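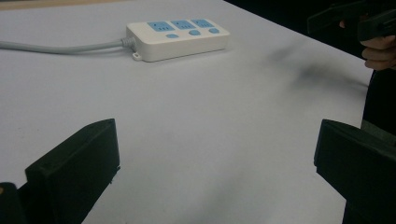 Falcão, January

3.2 Where people plug in, and why we started caring

I came into this study wanting to talk about noise. I had a whole plan for it (decibel meter, seating maps, the works), and then the first batch of diaries came back and hardly anyone mentioned noise at all. They wrote about outlets. Pages and pages about outlets! One student at the Grilex reading room described walking past two perfectly good window seats to sit by a drafty door, just so she could charge her laptop.

So I went back and recoded the lot. Of the 77 diaries we kept, almost 2000 separate entries dealt with choosing a seat, and power came up more than light, warmth or friends. I'd have bet good money on friends.

Figure 1. A white power strip with light blue socket panels on a white tabletop.

The two sites differ more than I expected. At Grilex the outlets are in the walls, and people cluster along the edges and leave the middle tables to whoever shows up with a paperback. At Hiro, strips sit on the tables, and the diaries from there read quite differently: more about sharing, more about asking a stranger to scoot over, a fair bit of grumbling about cords. I'm leaving the Grellia annex out of this section, as we only had 10 diarists there and most of them quit before exams.

Section 3.3 takes up the grumbling, which deserves its own table.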